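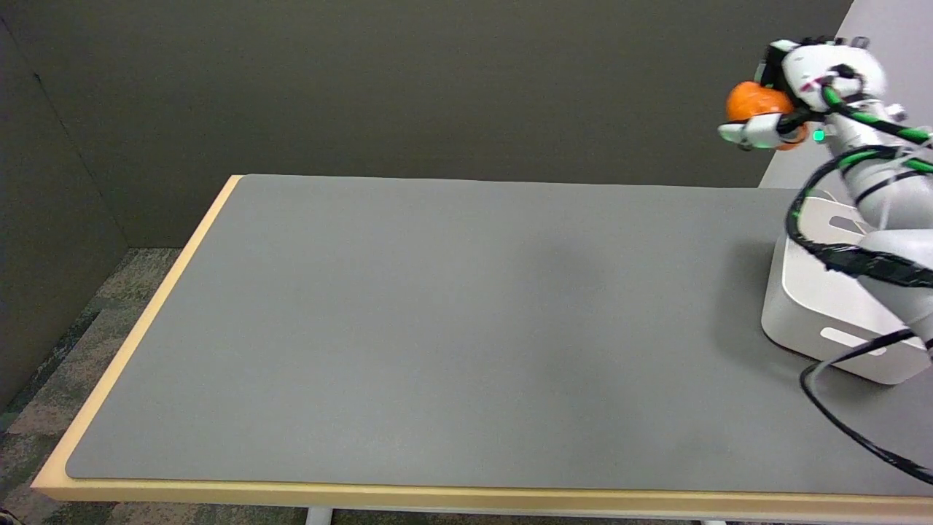

One parent told us she drove past our door for a year before she learned there was a dance school behind it. Serkolden Dance opened in January with 4 students and one rented studio. We now teach 88 children and adults in tap, modern and folk dance.

Classes run all year. Beginners can join at any time – no audition, no uniform. 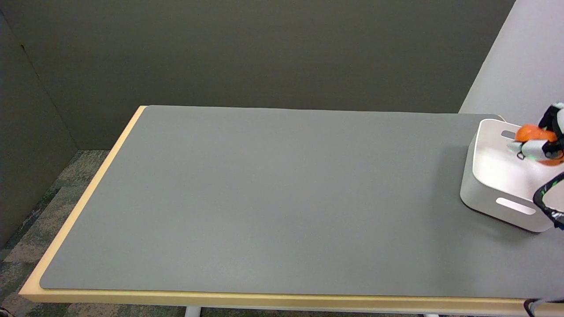

My son only came for the free week, a reader wrote under our last newsletter, and now he wants the spring show too. The show is held at the Eshun Theater, which seats 260. Tickets go on sale at the front desk.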